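Ata da reunião mensal do grupo de serviços domésticos da Weltcombe, escrita por mim porque perdi no sorteio outra vez. Presentes: Clémence Perrin, Abenezer Wolde, eu, e a Renaud pelo telefone (ouvia-se mal, peço desculpa se troquei alguma coisa).

Ponto 1. Começámos pela pergunta que já vinha da outra reunião: uma máquina consegue tratar da roupa de uma casa de banho sem ninguém ao lado? A Clémence acha que sim para as toalhas, que não para tudo o resto. Eu fiquei a meio caminho, como sempre!
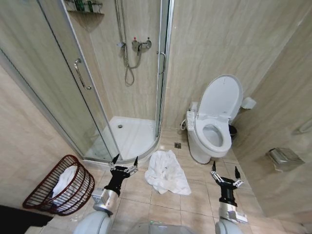
Weltcombe, maio

O Abenezer defendeu que o chão é o pior. Uma toalha amarrotada nos ladrilhos não tem cantos que se vejam, cada monte é um monte diferente, e ainda há a sanita ali ao pé e o resguardo curvo do duche. Para nós é baixar e apanhar. Para duas pinças é um problema a sério, e ele lembrou que nos registos da Flokora temos 2718 tentativas de apanhar tecido, com 1615 dadas como boas. A Clémence perguntou o que conta como «boa» e ficámos uns bons minutos nisto. Decisão: só conta se a peça acabar dentro do cesto. Eu passo a limpo a definição.

Ponto 2. Peças grandes. A Renaud quer que se fale menos de pinças e mais de peso e de pano pendurado (concordo, já dobrei lençóis sozinha e sei o que custa). Um toalhão turco tapa metade do que está por trás e a máquina deixa de ver onde tem a sanita.

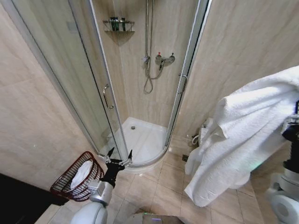

Toalhão erguido pelo braço direito, junto ao duche.

A Clémence propôs separar os ensaios por tamanho de peça e toda a gente aceitou. A Kanard pede 270 ensaios por tamanho; o Abenezer resmungou mas disse que se faz. Fica com ele o plano.

Ponto 3. O cesto. Aqui a conversa animou, porque pôr e tirar são coisas bem diferentes, e eu tinha-as metido na mesma linha da tabela (culpa minha, já corrigi).

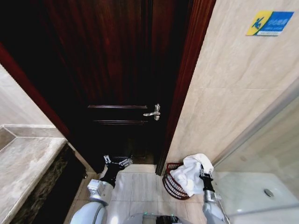

A Renaud insistiu que se olhe também para a rede do cesto, onde o tecido pode prender, e que se anote sempre quando a pinça agarra só uma dobra. A Clémence quer experimentar cestos de boca mais larga. Não houve acordo, volta à próxima.

Ponto 4. Então, já fazem ou não fazem as tarefas de casa? O Abenezer diz que algumas, devagar. A Clémence diz que não punha uma a trabalhar sozinha num hotel. Eu escrevi as duas opiniões e recusei-me a votar.

Para a próxima: definição de «boa» (eu), plano por tamanhos (Abenezer), preços de 4 cestos (Clémence). A Renaud vê se arranja uma linha melhor.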